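Greltell shared kitchen opens its cupboards again after winter refit

Posted February 3, 2024

By Kiri Tomoana

The shared kitchen at Greltell is back in use this week, and if you have been missing your soup and your company as much as the rest of us have, you will be glad to hear that the kettle was on before most people had their coats off. The room had been shut while the worktops were seen to and the old shelving came down, and for a good part of the winter the regulars made do with sandwiches in the reading room at Ullesberg, which was kind of Ullesberg but draughty, and a long walk for anybody with a bag of shopping.

There were 41 of us through the door on the first day, which is a fine number for a cold morning, and rather more than there were chairs. People sat on the window ledge and along the radiator and did not seem to mind a bit.

Ye-rin Nam, who runs the weekly Small Kitchens class, has spent the closed months putting together what she calls a one-shelf kitchen, by which she means everything a person needs to cook a plain supper, eat it and put it all away again without owning much in the way of cupboards. Many of those who come to the class live in the Pyo flats, where the kitchens are sweet little things but not generous, and a big hob with four rings is no use to anyone if there is nowhere to stand the pans afterwards.

"I cook most of my own dinners in one electric pot," she told me, drying her hands on her apron. "You learn what fits in it. Potatoes, eggs, a bit of rice, greens on the top at the end. I had a proper oven for years and I used it to keep baking trays in."

The first session was given over to potatoes, and to the question of how much water to put in with them, on which there were strong feelings at the back of the room. Ye-rin likes 500 ml for a small potful and the lid kept on. One gentleman, who learned to cook in the merchant navy, would have them covered by a good inch and would not be moved. Both ways were to be tried over the coming weeks, with butter, and I have put my name down as a taster for each.

After that came the washing up, and a talk on where things live, which may sound dull but went on well past the hour! Ye-rin's advice is to keep out only what you use every day, and to let the dish rack be the plate cupboard. If you have two plates and they stand in the rack, then there they are when you want them, and you have saved yourself a shelf. Glass dishes she is fond of too, as they go from fridge to table and hold the odds and ends that otherwise roll away behind the bread bin.

The refit was paid for by last year's supper evenings, together with a gift from the Mevetti bakery, who have also promised us their end-of-day loaves through to March. The new worktops are a touch lower than the old ones, after several requests, and the drawer that always stuck has gone for good. I confess I was a little sorry to see it go, having fought with it for so long.

The Small Kitchens class has room for 8 at each session and costs £5, which covers the ingredients and a hot drink. You are welcome to bring a pot of your own if you would like to learn your way around it, particularly one that came without its instructions. Do leave your name at the front desk beforehand, and mention anything you can't eat. Clean jars with lids are wanted as well, any size, and can go in the crate by the coat hooks. 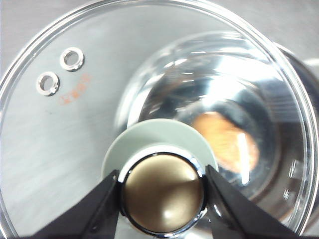
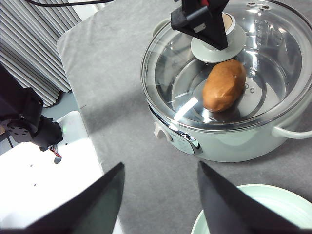
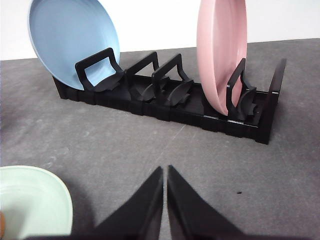

From the one-shelf kitchen at Greltell: glassware, the electric pot with its domed lid, and the blue and pink plates in the black rack.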